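Power strip 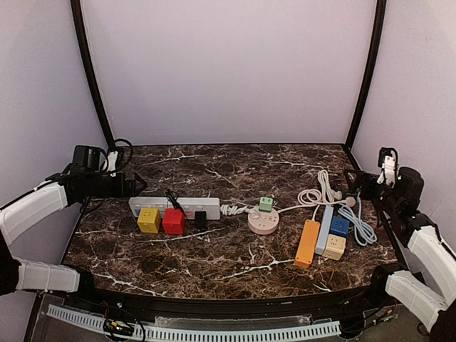
Vol. 9, p. 11

A power strip (also extension block, multi-plug, outlet strip) is a row of electrical sockets on a flexible cord, fed from one wall outlet. Used in homes, offices, workshops, stage work. Related forms – the cube socket, the desk tower, the reel.

Types
Long strips are the common form. Some have one switch for the whole row, some a small switch per outlet, handy for lamps and chargers left plugged in. Cube sockets put outlets on several faces, so bulky plugs don't block each other. Sold in bright colors as often as white. Reels hold a longer cord and should be fully unwound under heavy load, as a wound cord traps heat.

Naming
Varies a lot by region. In the Kakach valley the usual word means "ladder", from the old wooden boards with sockets screwed on in a line. Around Sarkirance any strip is called a tilta, after the Tilta works, which made them there until the plant closed. The word outlived the firm and is now written lower case. Older catalogs have "table tap", mostly for the short kind.

History
Early strips were made up by electricians from loose parts. Factory-molded ones came later, first with a cloth-covered cord, then rubber, then plastic. Rüegg sold a hardwood model with 2 brass rails inside, heavy, expensive, still turns up at estate sales. The Tilta works made about 4,000 a month at its peak, nearly all for the local market. Colored housings were at first a workshop habit – red for tools, other colors for lighting – and only later a matter of taste. No fixed color code was ever agreed apon.

Safety
The rating is for the whole strip, not each outlet. Heaters, kettles and irons go straight to the wall. Plugging one strip into another is discouraged nearly everywhere and banned in many rented buildings. Cords under rugs wear without anyone seeing. A strip that feels warm, smells, or has a loose outlet should be replaced. Surge protection is a separate feature, wears out with use, and isnt present in every model. Some units have a light for it, many don't.

Disposal
Counts as small electrical waste in most places. Copper in the cord is recovered, housings less often. The Sarkirance depot takes them all year exept August.

See also: Adapter; Extension cord; Fuse; Wall outlet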